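Packing hall automation: questions and answers for staff

This page is for everybody who works in the packing hall at Fanddale. We collected the questions from the box near the lockers and from the shift meetings. If your question is missing, please write to Shaimaa El Sherbiny in the training office and she will add it.

What is changing in the hall?

From January, line 2 gets robot arms for the accessory packing. They will pick power strips, adapters and cables and put them into cartons. Lines 1 and 3 stay as they are for now.

Who builds the system?

The arms come from Weketti. Our own maintenance group, led by Kamarul Kusuma, does the installation and will take care of the daily service.

Will people lose their jobs?

No contract is ended because of this project. The company signed this with the staff council, and the paper hangs on the board in the canteen. What happens after the present agreement runs out is not decided, and we prefer to say this openly.

I work on line 2. What will I do?

There are 33 people on line 2 over all shifts. Most will stay there with different tasks: filling the feeding tables, checking cartons, and taking over when an arm stops. Others may move to returns or to the Oei warehouse, if they wish. Your shift leader will speak with each of you alone, and you may bring a colleague to this talk.

Does my pay change?

The base pay stays the same. The piece bonus on line 2 ends, and a fixed supplement comes in its place. It is calculated from your own average of the last year. If you believe your number is wrong, ask payroll for the sheet — you have the right to see it.

Why do some of us work with a hand-held gripper now?

The arms learn from recordings of people. You hold the gripper, pick up the product the way you would with your hand, and the camera on the tool records it. Our target is 968 good recordings before the start. A power strip is difficult for a machine, as the cord lies differently every time, and experienced packers know how to take it so that the plug does not drag.

Must I take part in the recordings?

No. It is voluntary and it counts as normal working time. A turn with the gripper is never longer than 2 hours in a shift. If your wrist or shoulder begins to hurt, stop and tell the shift leader. You do not need a doctor's note for this.

Is the camera used to watch me?

The recordings are for training the arms only. They are stored without your name, and managers can't use them to compare speed. The camera looks forward over the gripper, but other people can come into view when they walk past, so the recording tables are marked with yellow tape on the floor. Please go around them.

What if I make a mistake during a recording?

Press the button, say "again" and start over. Dropped pieces are not written down anywhere.

Is it safe to stand near the arms?

Each arm works behind a light barrier and stops when you step through it. Do not reach over the barrier to straighten a cable, even when it looks quick. Call for a stop first. Everybody on line 2 gets the safety course before the first day, also the temporary workers.

What training can I get?

There are 3 courses: feeding and checking, clearing a stop, and basic service. The first one is for all of line 2. The other two are open to everybody in the hall, and you can sign up on the Imura page or on paper in the training office. The basic service course is in English at the moment. We have asked for a translation.

Will the night shift work alone with the machines?

No. The rule of two persons in the hall stays, and a technician will be on call at night — the number will be on each barrier post.

Where can I see how it looks?

You may visit the recording tables in your break between 1 and 2 p.m. Please leave your cup outside the tape.
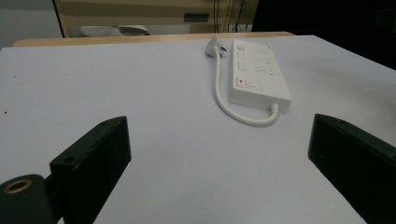 Power strip and open gripper at a recording table, Fanddale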